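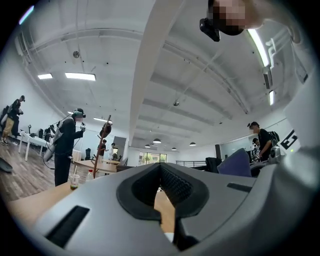
The office at Runitz, with exposed beams and pipes on the ceiling.

Visits > Food and drink > Tekin flour mill

I went round the Tekin mill at Broltavance in September, on one of its two open days. Tickets came through Walevent and were free, but you had to pick a slot. Mine was the first of the morning. We signed in at the Runitz building across the road and were walked over in a group.

Fadime Yurt led the tour. She has worked in the mill's test bakery for nine years and knew the place well. We started at the intake, where lorries tip their grain through a grating in the floor. A sample is taken from every load before it is accepted, and loads that are too damp are sent back.

The cleaning floor was the loudest part and we were given earplugs. After that come the roller mills, then the sifters, which shake all day and make the boards tremble under your feet. The mill was putting through 300 tonnes a week. Most of it goes to bakeries in bulk, and the shop by the gate sells the rest in small bags.

In the test bakery Fadime cut up two loaves, one from last year's wheat and one from the new crop. The new one had a tighter crumb and I preferred the old. She said they would blend the two until the winter.

The tour took an hour and a half. There are four flights of steep stairs and no lift. Wear flat shoes and dark clothes will show the dust. I bought a bag of wholemeal and a bag of rye. The shop takes cards.

Last updated: February 21, 2021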